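17/04/2019

Quick one tonight, bag is still not packed and the bus leaves at stupid oclock.

So the regional indoor rowing meet. Skullard hosted again. 2 sessions, 12 of us from Tridum, and the heats sheet changed while we were still in the parking lot. Fine. Everyone got a new lane, everyone grumbled, everyone rowed.

My race first. Went out too hard, same as last year, same as every year. Felt great for the first bit. Then not great. Legs gone well before the end and I could hear Beat Trummer yelling splits at me from the side, which helped for maybe ten strokes. Finished mid table. Not my best, not my worst. Moving on.

The under-18s though!! What a relay. They were behind at the second changeover, fumbled a strap, lost a load of time, and still pulled it back to take it by a seat. I have no voice left. Their coach tried to look calm and failed.

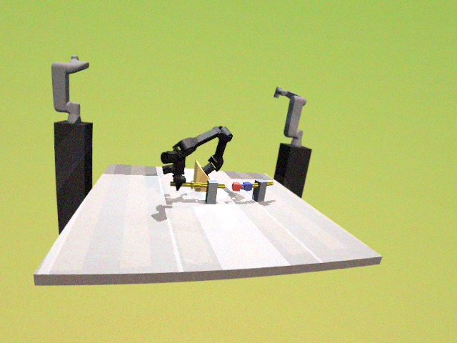 Pale strips on a tabletop, green going to yellow behind.

Food was the usual. Pasta salad, bananas, somebodys mom's lemon cake which was gone before the second session even started. Coffee line too long. Next year I'm bringing a flask, I say this every time.

Couple of things for club people, becuase I said I'd write them down:

Entries for the August regatta at Aigner go in through the new form, the old one doesnt work anymore. Masters racing is on the second morning this year so don't book an early ride home.

We're still short on the trailer fund. Target is 3000 and we are not there. Kitden night is back on, tickets from me or Beat, there's room for 35 and it filled up last time.

Also whoever took my grey hoodie from the bleachers, I would like it back please. It has my house key in the pocket.

Right. Packing. Results should be up on the club page once someone gets the file to open.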